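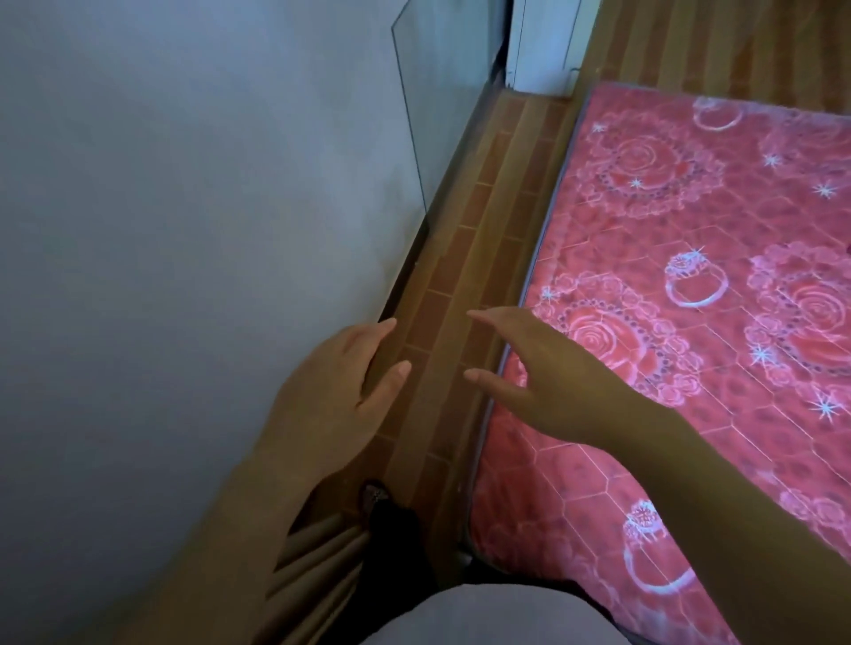

Hands at the bed rail, bright mattress to the right.

How to Record a Decent Vocal in a Bedroom
By Murali Thampi, Oct 18, 2020

Most advice on home vocals ends with a shopping list. I'd be suspicious of that. I've recorded singers in bedrooms for years and the microphone has rarely been what ruined a take.

Start with the room. Clap once where you plan to stand. If you hear a quick metallic flutter, move and clap again. Beds and full closets soak up some of the high end. Those thin foam squares everyone sells don't do much below the top of the range, whatever the box says.

Put the mic a hand and a half from your mouth, a little off to one side. Pop filter two fingers in front of it. Sing the loudest line of the song, set the gain so it peaks well short of clipping, then leave the knob alone. People sing louder once they mean it.
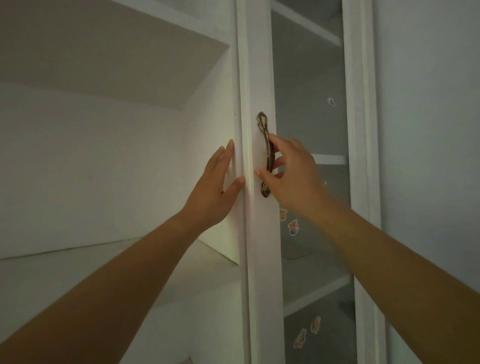 At the white cabinet, right hand on the curved handle.

Now the headphones. Closed-back, one ear half off if you drift flat. Turn the backing track down until it feels slightly too quiet – the click will bleed into the mic otherwise, and no plug-in I've tried gets it out cleanly.

Record three full takes before you listen to anything. Hằng La cut 14 takes of the Sokby single with me and we used the second for nearly all of it. I don't think that's unusual.

For cleanup, a high-pass filter at 98 Hz is a fair starting point for a higher voice. Go lower for a baritone. If it sounds boxy, try a small dip near 900 Hz, 2 dB at most, and bypass it to check you aren't fooling yourself. I often am.

Compression and reverb come next, and I'd wait a day before touching either.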